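Textiles in the Home, Unit 4: Sorting and Folding a Mixed Pile
Handout for the session of Friday, January 26, 2024

Bring this sheet to the practical. You will also need the fabric card from Unit 3 and a pencil. The folding boards stay in the room.

4.1 What we mean by a mixed pile

A mixed pile is any heap of clothing that holds more than one garment type and more than one fabric weight. Most household laundry ends up this way between the dryer and the drawer. The reading for this unit (Nellton course reader, section 2) treats sorting and folding as two separate jobs, and we will do the same. Students who start folding the first thing they pick up usually have to refold part of the stack later.

Work on a flat surface at about hip height if you can. A bed is lower than that but gives more room than most tables, and it is what people use at home. The bed cover matters more than you would expect. On a plain cover the edges of each garment are easy to find. On a busy print they are not, and small items get missed.

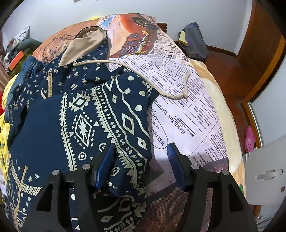

Fig. 4.1. Mixed pile on a newspaper-print blanket. Note the two navy prints and the loose cord of the hood.

4.2 Reading the pile before you touch it

Look for three things first.

Bulk. Hoods, fleece-like fabrics and denim take the most space. They go at the bottom of a finished stack or in a stack of their own.

Hardware. Zippers, eyelets, cord ends and metal clasps can snag a knit or press a mark into a soft fabric. Find them by eye, then by hand.

Loose cord. A drawstring that has worked its way out of the pile will pull other garments with it when you lift. Trace it back to its garment before lifting anything.

In Fig. 4.1 the garment with zigzags and diamonds and the garment with small sun-like motifs are both navy with cream. At a glance they read as a single piece. Go by the scale of the print and by the hardware: the sun-motif fabric has a zipper and joins a beige hood. Color alone is a poor guide when two prints share a ground color, and this is the most common sorting error in the practical.

4.3 Order of work

1. Clear the cords. Lay each one on top of its own garment.
2. Lift out the denim by the waistband. Shake once and set it to the left.
3. Lift hooded garments from the shoulders. Lifting by the hood stretches the neck seam.
4. Take the remaining garments one at a time, from the top.
5. Set household cloths and throws apart from clothing. They have a different fold and usually a different shelf.
6. Check the bed cover itself for socks and other small items.

Do not drag a garment out from underneath. If it will not come up freely, something is lying on it or a cord is caught. 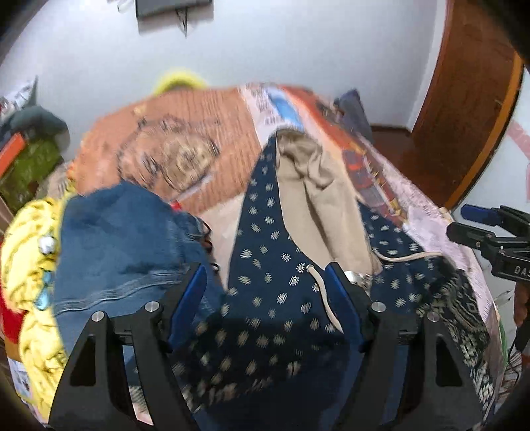 4.4 Folding hooded garments

Close the zipper to the top if there is one. Lay the garment face down and smooth the back with the flat of the hand. Bring the hood down over the back so that it lies flat between the shoulders. Fold each side in to the center line with the sleeve running straight down, then fold from the hem up in two moves.

Drawstrings go inside the fold. Even the two ends first. If one end has gone into the casing, work it out before folding; the Unit 2 sheet covers the safety pin method. Knotted ends should be left knotted, as the knot is what keeps the cord from slipping back through the eyelet.

4.5 Folding jeans

Close the button and zipper. Fold one leg over the other with the back pockets outside. Tuck the point of the seat in so the edge is straight. Fold from the hem to just short of the waistband, then in half again. A gathered waistband will not lie as flat as a plain one, so keep it at the outer end of the fold.

4.6 Storage

We use the Pradus shelf layout from Unit 1: heavy items low, hooded items in the middle, light items high. Students doing the drawer option should follow the Drimow plan and stand the folds on edge. Hooded garments need the deep drawer. If the drawer has to be forced shut, take out the thickest fold and hang it.

For the practical

Work in pairs. One person sorts while the other fills in the sheet, then change over with the pile mixed again. Record any garment you had to refold and which step was missed.

Reading for February: Odoi workbook, the chapter on knits. Skip the section on wool.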